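Lists > Shop and Home Automation > Archive > February

Re: chores, and whether any of this is ready
From: Kiran Nishad
February, 9:40 pm

Abelardo Painemal wrote:

> My sister manages a small reading room and asked me whether she
> could buy a machine that tidies the tables at closing. She has seen
> the videos. I told her no, but then I couldn't give her a good reason
> past "it's hard." We have had an arm on the packing line at Trollari
> for years and it never gets tired of putting jars in boxes. Why is a
> table harder than a box of jars? And is anybody on this list paying
> for a machine that does a chore, as opposed to one station on a line?

Abelardo,

I can answer the second part first. We pay for two. One is a floor scrubber at the Agarwal building, which runs at night and does a decent job on open floor. Somebody still has to move the chairs out and put them back. The other is a towel folder from Skukon that we had on trial at the laundry for 22 days. I kept a log, so I can give you figures. On its best shift it folded 243 towels, all the same size, fed in by hand one at a time. A person at the next table did more than that before lunch and also pulled the stained ones. We sent it back. It may be a fine machine for a plant that has nothing but hotel towels. Ours come in mixed.

On the jars. Your arm knows where the jar will be, because you built a fixture that puts it there. If the jar is wrong the line stops and a person fixes it. The arm is the cheap half of that station. I would guess most of what Trollari spent went into the conveyor and the guarding. Nobody is going to put a fixture around a reading table.

Tidying also has no one right answer. A jar is in the box or it isn't. A closed book on a table might belong on a shelf, or it might be there for display, or a reader might be coming back for it in the morning. Your sister knows which. She would have to tell the machine somehow, and by the time she has told it she could have put the book away.

As for the videos, I look for three things now. Does the clip run without a cut? Has the machine seen that room before? Is someone off to the side driving it? Lanilier showed one at the trade hall where the arm cleared a desk in 18 minutes with no help, and they were open about the fact that it was the same desk every time. I thought that was fair of them. I asked what happens if you swap the mug for a taller one and the man said they would rather I didn't.

What I do think has changed is the picking up. Five years ago soft fingers on a plain two-finger gripper would fumble anything that wasn't a block. Now people work a hand gripper through the job, record it, and train on that, and the grasping comes out fairly good. A mouse, a cup, a single hardcover lying flat near an edge – I would believe all of those. Paperbacks I would want to see. They bend, and the cover opens when you take hold of the wrong side.

Then there is reach. A shelf at shoulder height is a different machine from a table at waist height, or else it is a taller and heavier machine with people walking past it.

For your sister I would write down what closing up consists of, item by item, and mark each one. I did a short version for a table of the kind she is asking about.

1. Straighten the mouse and the mouse pad. Possible today. The mouse is an easy grasp. The pad is flat on the table, so push it, don't try to lift it.

2. Put away the books left on the table. Stacked hardcovers, maybe, one at a time. A book leaning with its pages fanned has to be closed first, and that takes two hands or a lot of patience. Finding the gap on a packed shelf and sliding the book in is the part I would not pay for yet.
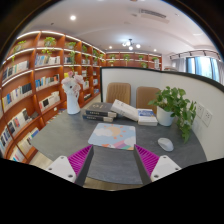
3. Wipe the table. Possible on the open part. Going around a vase of flowers or under the leaves of a potted plant is where I would expect the breakage, so a person moves those or the wiping stops short.

4. Push in the chairs. Upholstered chairs are heavy for a light arm and drag on the floor. A person does it in seconds with a hip.

5. Water the plants. Leave this to a person, or put in a drip line if there are a lot of them. A drip line is the kind of automation I have no complaints about.

So one yes, two partly, and two I wouldn't bother with. If she wants to spend money, a good book cart and a part-time hour at closing will go further. Ask me again in a couple of years – I have been wrong in both directions on this.

If anyone else has run a trial longer than ours I would like to see the log, including the bad days.

Kiran

Recent in this list
Floor scrubber leaves a strip along the wall
Re: Skukon towel folder, return shipping
Guarding rules for a shared aisle
Re: Re: gripper pads that don't mark glass
Used conveyor, 7 sections, pickup only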